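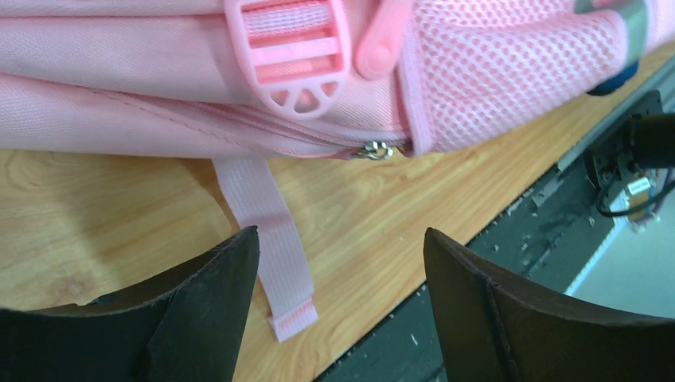 Wondidport, 30.9.18

## 3 Aufstellen und Einrichten der Schreibtischleuchte Quinlan

Dieser Abschnitt gilt für die Ausführung mit Standfuß. Wer die Ausführung mit Tischklemme gekauft hat, beginnt mit dem Beiblatt und kehrt für die Einstellung der Helligkeit zu Abschnitt 3.3 zurück. Die Leuchte ist für Arbeits- und Schülerschreibtische in trockenen Innenräumen vorgesehen.

### 3.1 Standort wählen

1. Legen Sie fest, mit welcher Hand am Platz überwiegend geschrieben wird. Bei Rechtshändern gehört die Leuchte nach links, bei Linkshändern nach rechts.
2. Stellen Sie den Fuß mit der ganzen Fläche auf die Tischplatte. Er darf nicht auf einer Schreibunterlage, einem Heft oder einem Kabel stehen.
3. Halten Sie zur Wand so viel Abstand, dass sich der untere Arm ganz nach hinten legen lässt.
4. Führen Sie das Kabel an der Tischkante nach unten. Das Netzteil liegt frei auf dem Boden oder in einer offenen Kabelwanne.

> **Achtung:** Taschen, Jacken und Decken nicht auf den Leuchtenkopf legen und nicht an den Arm hängen. Der Fuß ist nur für das Gewicht der Leuchte ausgelegt.

**Hinweis:** An Tischen mit neigbarer Platte muss die Leuchte auf dem waagerechten Teil stehen. Ist keiner vorhanden, verwenden Sie die Tischklemme (Bestellnummer 338).

### 3.2 Arm und Kopf ausrichten

Die beiden Gelenke sind ab Werk fest angezogen. Im Lieferumfang liegt ein Sechskantschlüssel, mit dem sie sich nachstellen lassen.

1. Lösen Sie die Schraube am unteren Gelenk um eine halbe Umdrehung. Halten Sie den Arm dabei fest.
2. Richten Sie den Arm auf und ziehen Sie die Schraube wieder an, bis er von selbst stehen bleibt.
3. Verfahren Sie am oberen Gelenk ebenso.
4. Drehen Sie den Kopf, bis die Leuchtfläche zur Tischplatte zeigt. Die Unterkante soll 47 cm über der Platte liegen.
5. Setzen Sie sich an den Tisch und schauen Sie geradeaus. Sehen Sie die Leuchtfläche direkt, neigen Sie den Kopf weiter nach unten.

Zum Lesen kann der Kopf etwas tiefer gestellt werden, vor allem bei kleiner Schrift. Bei glänzendem Papier verschieben Sie die Leuchte seitlich, bis die Spiegelung aus dem Blickfeld wandert.

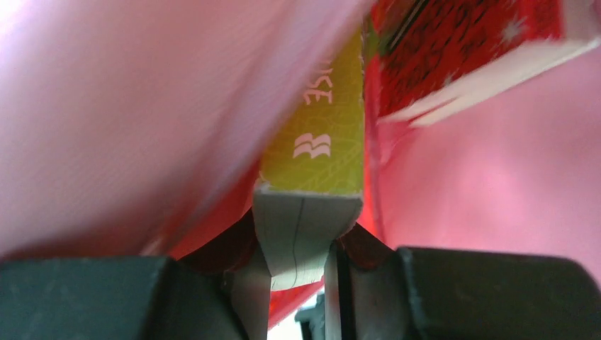 Bleibt trotzdem ein heller Fleck auf der Seite stehen, hilft es meist, die Leuchte eine Handbreit nach hinten zu rücken und den Kopf flacher zu stellen. Die Deckenbeleuchtung sollte eingeschaltet bleiben. Ein heller Platz in einem dunklen Zimmer ermüdet die Augen.

> **Vorsicht, Quetschgefahr:** Beim Absenken des Arms nicht in die Gelenke greifen. Kinder sollen die Leuchte nur am Griff des Kopfes verstellen.

### 3.3 Helligkeit und Lichtfarbe einstellen

Das Tastfeld sitzt auf der Oberseite des Fußes.

1. Kurz tippen: Leuchte ein- oder ausschalten.
2. Finger auflegen und halten: Die Helligkeit steigt oder fällt. Beim nächsten Halten wechselt die Richtung.
3. Zweimal tippen: Die Lichtfarbe wechselt zwischen warm und neutral.
4. Um die Einstellung zu speichern, nehmen Sie den Finger vom Feld und warten, bis die Leuchte einmal kurz blinkt.

Nach einem Stromausfall bleibt die Leuchte ausgeschaltet. Die gespeicherte Einstellung geht nicht verloren.

**Hinweis:** Reagiert das Feld nicht, wischen Sie es mit einem trockenen Tuch ab. Hilft das nicht, ziehen Sie das Netzteil, warten eine Minute und stecken es wieder ein.

### 3.4 Zubehör anschließen

Die Ladebuchse an der Rückseite des Fußes ist für Telefone und Lesegeräte vorgesehen. Die Wandhalterung Zerum (Bestellnummer 295) ersetzt den Standfuß vollständig. Sie hat keine Ladebuchse, und das Tastfeld befindet sich dort am Arm.

1. Schalten Sie die Leuchte aus.
2. Stecken Sie das Ladekabel gerade in die Buchse.
3. Schalten Sie die Leuchte wieder ein. Die Buchse führt auch bei ausgeschaltetem Licht Strom, wird aber erst nach dem ersten Einschalten freigegeben.

> **Achtung:** Nur das mitgelieferte Netzteil von Lumance verwenden. Bei beschädigtem Kabel die Leuchte sofort vom Netz trennen und nicht weiter benutzen.

Redaktion dieses Abschnitts: Johannes Mtshali. Technische Prüfung: Thirumalai Devadiga. Reinigung und Aufbewahrung siehe Abschnitt 4.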